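White tables in, green floor down at Panden work rooms

31 March 2026

The shared work rooms at Panden have their new tables, and the new floor is down too. Doors open as normal this week. Same hours, same side entrance, same hopeless parking.

Regulars will spot the floor first. It's green. Not everybody wanted green. When the Mesberg centre put the question to its users last year 211 of them wrote back, and grey was ahead for a good while before the green crowd got moving. Final margin was two votes, according to centre manager Johanna Lehner, who says she did not vote herself and would like people to stop asking.

"I've had emails about that floor from people who live in another town," she said. "It's done. Come and walk on it."

The tables are white, rectangular, with rounded corners. The corners were the one thing everybody agreed on. The old brown tables had square ones, and most people who used the rooms more than a couple of times had the bruise on the hip to show for it. Mervyn Greenwood, who has run the Saturday model boat group out of there for years, reckons he hit the same corner every single week on the way to the kettle.

"Same leg, same spot," he said. "I put a tennis ball on it in the end. Somebody took the tennis ball."

Supply and delivery was by Kotian, the furniture people out on the Mesberg road, with Jindier doing the floor. Jindier was meant to be finished first and out of the way. Did not go to plan. The delivery came early, the floor wasn't ready, and the tables spent the better part of a fortnight stacked in the corridor under blankets with a path down one side just wide enough for a person going sideways. The sewing class met in the foyer. The boat group did not meet at all.

Osvaldo Moura, site lead for Jindier, said the old floor was the hold-up. Two layers of it once they got the first one up, and glue underneath that had to come off by hand in the back half of the room.

"We'd quoted on one layer," he said. "You don't know till you lift it. I wasn't going to lay over the top of that and be back in June fixing bubbles."

The extra work on the floor came to $2465, paid out of the maintenence money for the year. Means the painting has been pushed back. Walls stay as they are for now, scuffs included. Lehner says quotes for paint will be looked at again in June and there's no colour vote planned. She was quite firm on that. 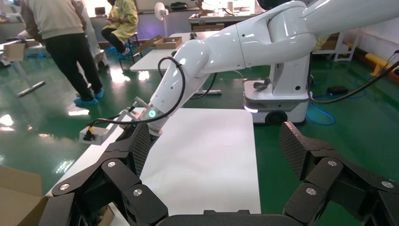
White top, rounded corner, green floor: the new look at Panden.

The tops have a matte finish. That was a request from the drawing class, who were sick of the glare off the old varnish in the afternoons. Sandro Ferraro teaches it and had a sample piece from Kotian at home on his kitchen bench for a month before anything was ordered. Coffee, ink, charcoal, a hot mug left on overnight, a curry. Ink was the worst, he said, and needed scrubbing, but it came off. He has asked that people use a board under anything sharp regardless, and the centre has now made that a rule.

White will show everything, of course. Ferraro's view is that's the point of it. On the brown ones you put your paper down and found out later what had been there before you. He's said a few times now that he'd rather see the mess.

Not everyone's sold. Ghislain MacDonald, who cuts leather there on weeknights, says the tables are lower than the old lot and his back has noticed. He's been told risers can be got for some of them and has put his name down. He also thinks white is a daft colour for a work room and said so at some length. He does like the floor.

"Drop a needle on the old one, gone," he said. "Dropped one last night, there it was."

A few things for people coming in this week, passed on by the desk:

Tables are to be lifted when moved, two people, one each end. No dragging. Jindier says the floor will mark if they're dragged and nobody wants that bill.

Cutting boards are on the shelf inside the door. Put them back after.

No tape on the tabletops apart from the paper kind. Clamps are fine with a bit of scrap under the jaw.

Wipe down with a damp cloth and the soap that's provided. Leave the spray cleaner at home please, Kotian says it'll dull the finish.

Outdoor shoes are fine. There was a rumour about socks only. Not true.

Anyone with a regular booking keeps their slot. The layout has changed a bit, rows now run the other way so people can get past without climbing over each other, and bigger groups may want to drop in and have a look before their first session back. The desk has a plan of it on paper. Storage tubs that were moved to the back store during the work can be picked up from the desk, name and phone number needed. There are around 25 still unclaimed, and a couple have no label at all. Anything not collected by the end of June goes to the op shop.

The old brown tables are gone already, before anyone asks. Lehner put them up free to a good home and they were spoken for by lunch time. One went to Greenwood. He has it in the shed, hard up against the wall on the bad side, and says he has allready sanded the corner off the other.

Hire rates don't change. The centre had floated putting them up to cover the new furniture but has dropped the idea till next year at least, and any rise would be put up on the board a month ahead.

Bookings at the desk or by phone during open hours. The online form is still down, being looked at. No word on when it'll be back.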